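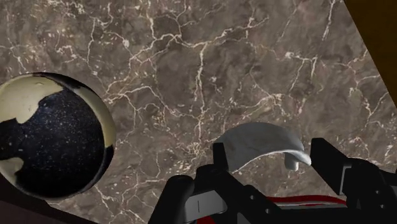 Storm Warning Network Upgrade: Progress Report to the Funder
Submitted 11/17/20

Work Completed
The grant supports replacement of rain and wind gauges across the Firkier basin. Of the 60 stations in the plan, 37 are now installed and sending readings to the forecast desk in Datville. Nine of these stand on the upper Hopkin River, where earlier flood warnings relied on a single gauge. Readings arrive every 30 minutes in normal conditions and more often once heavy rain is detected.

Warning messages have been rewritten in shorter form. County offices received the new wording in draft and asked for one change - place names are now listed from north to south.

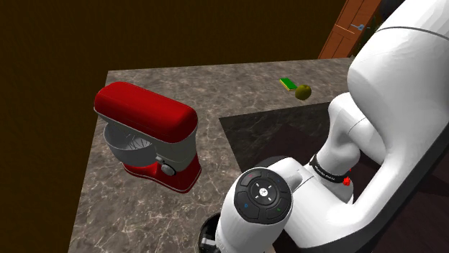

Delays and Remaining Work
Installation near Trutdale is behind schedule. Two access roads were closed after washouts, and the county has not yet given a reopening date. The affected stations have been moved to the final phase. No additional funds are requested.

The remaining sites will be surveyed before the end of January. Staff training on the new display system continues, and a revised spending table will be sent under separate cover.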